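Gomik or Juvska, round two

November 2019

I have read the Juvska leaflet twice and I still don't believe it. "Handles any soft item" is a big claim for a gripper that costs 700 more than the Gomik we already own. Fermín Navarrete wants it for the Breltcombe bench. I want numbers first.

So each gripper gets 30 goes at the toy fruit, same arm, same speed. The Gomik managed 96 per cent on blocks last time — but blocks are easy, and a strawberry with floppy leaves is a fairer test. If the gap is small, my vote is to keep the money.
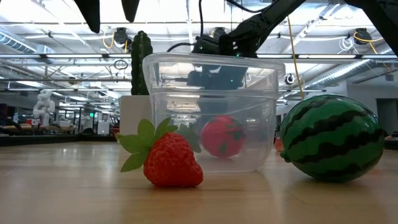 Strawberry, tub and watermelon on the test table.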